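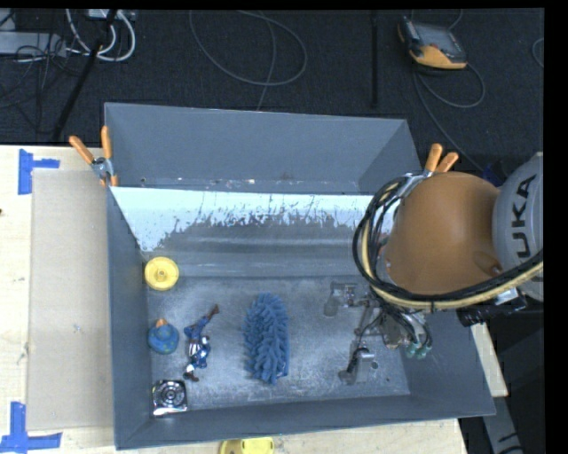 The grasping bin with five objects in it and the KUKA arm reaching in.

Step 3: Collecting grasp examples

By now your bin is clamped to the table and your arm knows where the walls are. Time to feed the learner, which is always hungry and has no taste.

1. Pick objects that disagree with each other. Our current mix includes an action figure, a yellow disc and a shaggy blue duster. If everything you own is a cube, you will train a very confident cube expert.

2. Drop them in. Don't arrange them. You will want to. Sit on your hands.

3. Start a run of 100 attempts and log every one, misses included. Iraklis Nikolaidis once tidied the misses out of a Pralavent log, and the next model believed it could pick up anything, including the floor.

4. Stir the bin every 16 attempts and swap at least two objects.

5. Check the labels by hand. In our April set, 67 of 145 "successes" were the gripper closing proudly on itself.

Keep the pendant within reach for the whole run. If the arm pushes against a wall, stop it, re-zero and throw out that attempt only.

Step 4 covers splitting the log into training and test sets.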